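Search this site Search
Advanced search
Go

About us

Posted in April by Lovisa Tangen

Drotiden helps small catering kitchens, canteens and training colleges decide whether to buy a robot, and if so which one, in what order and with what money. We don't sell robots. We don't take commission from the people who do. Customers pay us a fixed fee for a plan, and the plan belongs to them whether or not they go ahead.

We work out of two rooms and a test kitchen in Brevport. There are 6 of us. Two came from equipment purchasing for school meals, one was a service engineer for packing lines, and the rest of us trained as cooks and ended up doing the spreadsheets.

What we do

Most of our work starts with a phone call from someone who has been given a quote. The quote is usually for the arm or pair of arms and little else. We ask to see it, and then we ask about the room. How deep is the worktop? Who cleans it, and with what? Where is the nearest socket that isn't already running a fridge? The answers go into a plan that covers the first three years.

A plan from us has four parts:

The task. One job, written down step by step, with the plates, boards and utensils that will be used on the day. "Help with breakfast" can't be priced. "Put the top slice on an egg sandwich" can.

The purchase. Arms, grippers, cameras, mounts, a computer, a stop button within reach of whoever is nearest, and spares.

The running costs. Fingertips wear. Cables wear faster. Someone has to be paid for the hours spent setting up and resetting the bench, and those hours are missing from nearly every budget we are sent.

The way out. What the kit can be resold for, what it would cost to return a leased unit early, and which date in the contract matters.

How we price things

We charge by the plan. A single-task plan for one kitchen takes us three weeks from the first visit. For larger sites we quote after seeing the building.

People often ask for a typical figure, and we are wary of giving one. We can say what we spent ourselves last year on small parts for the test kitchen, leaving out the arms: 3,116 pounds. Of that, 521 went on gripper fingers and the fixings that hold them. We had budgeted 100 for fingers. The mistake was ours — we had copied the number from a plan for a warehouse job, where the fingers handle cardboard boxes and never go near a sink.

That line is now worked out separately in every plan we write.

Buying in stages

We nearly always advise buying in stages. The first stage is a bench, one task and a short hire period. If the hire goes well, the customer buys. If it doesn't, they have spent the hire fee and know more than they did.

The Prelemano project went this way. It is a staff canteen serving one long breakfast, and the manager wanted cold plates and hot sandwiches done by machine from the first month. We split it. Stage one was sandwich assembly only, with the frying left to the cooks. Stage two, plating fruit, has been put off until the next budget round. The manager wasn't pleased with the delay at first, and the contract was changed twice before it was signed.

Food is awkward to plan for. Bread bends and tears. A fried egg has to be covered without pressing on the yolk. We tell customers to allow for a fair amount of wasted food during setting up, to put it in the budget as its own line, and to decide beforehand who is allowed to eat it.

Training for buyers

Twice a year we run Nam, a short course for people who have to sign for equipment. It runs from nine in the morning to half past four, with lunch. The morning is about reading quotes and service contracts. The afternoon is spent at the bench, where everyone picks a task and writes its budget from scratch. Places are limited by the size of the room.

Colleges can ask for the course to be held on their own site. We need a solid worktop, a door that locks and parking for one van.

What we don't do

We don't write software, and we don't repair machines bought elsewhere. We don't advise on cutting staff. If that is the only reason for the purchase, we will say no to the job.

Visiting

Visits to the test kitchen are by arrangement. Please wear flat closed shoes and tell us about any food allergies — there is usually bread and egg on the bench.

Comments (3)

marten_k
Do you look at second-hand arms? We've been offered a pair with no service record.

Lovisa Tangen
Yes, as part of a normal plan. Please don't pay a deposit before we've seen the serial plates and the controller.

Canteen Jo
The bit about paying for resetting hours is right. We left it out and it came out of the cleaning budget. 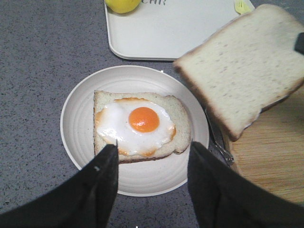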